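Soft Goods, Hard Problem

Household machines are sold on the dishwasher and the laundry basket. The people who build them spend much of their time on smaller things. At Degefa, a developer of low-cost manipulation hardware, the spring schedule went to a chore most four-year-olds can manage: picking up a used tissue and wiping something with it.

A tissue has almost no stiffness. It changes shape when a finger touches it, tears under a modest pull, and gives very little force signal on contact. Ayana Birhane, who runs the manipulation bench, says position accuracy is seldom the trouble. "We know where the fingertips are. We do not know where the tissue is once it folds."

The company records people doing the chore with a hand-held gripper called the Dirkance, then trains a policy on the recordings. Plush toys are included in the dusting set for their long pile and uneven surface, which drag on paper in a way a tabletop does not.

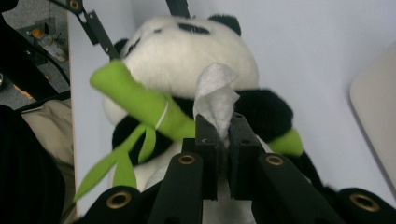
A crumpled tissue pinched between the gripper's fingers, with a plush panda behind it.

Results so far are uneven. In April the trained policy picked up a single tissue in 90 percent of trials on a bare table. With clutter nearby the rate dropped to 59 percent. For a full wipe of a soft object, with the tissue kept intact, it was 19 percent.

Soon-im Kang, who tests service equipment for the hotel supplier Batine, considers the last number the relevant one. Her threshold for a paid pilot is a machine that can work a morning with no more than 4 interventions. No system she has tested for room tidying has met it.

Shop floors are further along. Parts arrive in known positions, and a fixture can be built for those that do not. Birhane expects bagging and bin sorting to be routine well before dusting is. Degefa's next round of trials adds damp cloths, which are heavier and hold a fold longer.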